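"A poem should survive the bus": a talk with Els Visser

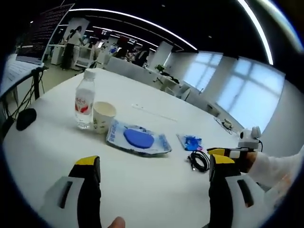 A large round white table, with a bottle of water and a paper cup.

Els Visser has translated poetry into English since 2004, and for most of these years she did it in the evenings, after her work at a school office in Dredberg. Her new book is a selection from the Portuguese poet Florêncio Carvalho, called Grekwood, and it comes out in December with the small press Nijs. It has 28 poems. I asked her first why so few.

"The first list was much longer," she says. "Then I read them aloud, all of them, on a Saturday, from morning until it was dark. Some poems I loved on the page became tired in my mouth. I put these away. I don't say they are bad poems, I say my English for them is not ready."

Carvalho writes short lines, almost without commas, and he likes to hide a rhyme in the middle of a line where the reader does not wait for it. Visser tried at first to keep every one of these rhymes. She worked like this for 3 winters and then threw out nearly everything.

"I had made a very correct book," she says. "You could check it with a ruler. But Florêncio's poems sound as if somebody is speaking to you from the next room, and mine sounded as if somebody was filling in a form. So I started again and I let the rhyme fall where English wanted it. Sometimes it comes two lines later. Sometimes it does not come."

I wanted to know what the poet thought of this. Carvalho reads English well, and he has been sent every draft.

"He is very polite and he is very stubborn," Visser says. "He would write back one word. 'Slower.' Or 'Less salt.' I kept the note with 'Less salt' over my desk for a long time. I think he meant that I used too many hard consonants, but I never asked him."

When I wrote to Carvalho, his answer was longer. "Els changes the furniture and the house is still mine," he told me. "In one poem she moved the mother from the first line to the last. I was angry for an afternoon. Then I moved her in the Portuguese too, for the next edition."

The poem they both speak of is "The Ferry Clerk", and it was printed before in the magazine Cumimov, together with 2 others. Readers of the magazine will find it different now. The word "harbor" is gone, and the clerk has lost his hat.

"The hat was my mistake," Visser says. "There is a word in Portuguese that can be a small cap or a lid. I gave the man a hat, and it was the lid of his lunch box. Florêncio had not noticed it either, or he liked the hat."

The title of the book was a question until late. Grekwood is not a real place. It is a name that Carvalho invented for the village of his grandparents, and he wanted it to sound foreign also in Portuguese. The press was afraid that people would take it for a novel about a forest. Visser defended it, and the press agreed at the end.

She does not like to talk about theory. When I asked if a translator must be a poet, she thought for a moment – she had been asked this before, I believe – and then she spoke of her years on the number six bus, where she did a great part of her revising.

"I learned the lines by heart so I did not need the paper," she says. "If I had forgotten a line when I got off, I looked at this line again at home. Usually there was something wrong with it. A poem should survive the bus."

She will read from the book in the library of Dredberg, first in Portuguese and then in English, and Carvalho hopes to come. He has asked to read the English himself. Visser will take the Portuguese, with what she calls her terrible accent.

Next she wants to return to his early prose poems, which she has up to now only read for pleasure. She has opened a notebook for them. So far it contains a list of words for rain.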